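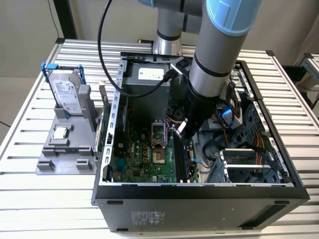
Gripper cable pulls on the wrist when the arm reaches down into a PC case

Posted by Zainab Adeleke, August 2024

Hi everyone! I look after a small teardown cell at Harnari, where one arm takes old desktop towers apart and puts a few of them back together again, and I could use some advice from people who have lived with a setup like this longer than I have. The tower lies on its side on the aluminum rails with the panel off, and the parts go in a gray printed fixture plate to the left of it (the hard drive stands up in its blue caddy, and the CPU sits in its own little raised holder, which I'm rather proud of).

My trouble is with the memory. When the gripper goes down to the memory module it sometimes closes a hair off to one side, and then the arm stops with a force fault. It's fine first thing in the morning and gets worse through the shift. The black gripper cable hangs in a loop across the case on its way to the wrist, and I've begun to wonder if that loop is tugging on things. I've retaught the pick point 5 times now and it always drifts off again. Is it the cable, the fixture, or me?

Tanko Nwachukwu

Hello Zainab, it probably isn't you! I'd be suspicious of that loop as well, but please check the boring thing first, which is whether the tower is sitting where it sat when you taught the point. A case lying on bare rails will creep a little every time the arm pushes or pulls on something inside it. We had this on our cell in Trasbridge and I spent most of a January blaming the gripper, poor thing. Bolt two stops to the rails, one along the long side and one at the end, push the case up snug against both, and teach the memory pick again from there.

Then do the cable. Put the arm in hold, jog it by hand to its deepest reach in the case, and see how much slack you have left at the wrist. You want a soft bend there and no pull on the connector at all. Clip the cable to the forearm a hand's width back from the wrist and bring the rest up and over behind the arm, so it never lies across the open case. A loop down there will catch on a drive cage or a CPU lever sooner or later, and a bent lever is a miserable thing to find on a Friday.

After that, run the pick 8 times with the same module and write down the force reading for each one. If the numbers stay level, you're done. If they climb, take the fingertips off and look at the pads, because worn pads will slide on a thin board edge. I change ours every 1000 picks whether they look tired or not.

campbell_bench

had same fault, was a loose screw on the finger. tighten those before you do anything else

Zainab Adeleke

Thank you both so much! The finger screws were tight, but I laid a straightedge along the tower after lunch and it had wandered a good 5 mm down the rails, so I'm off to look for some stops. I'll move the cable while I have the cell shut down, and come back with the force numbers once I've run them.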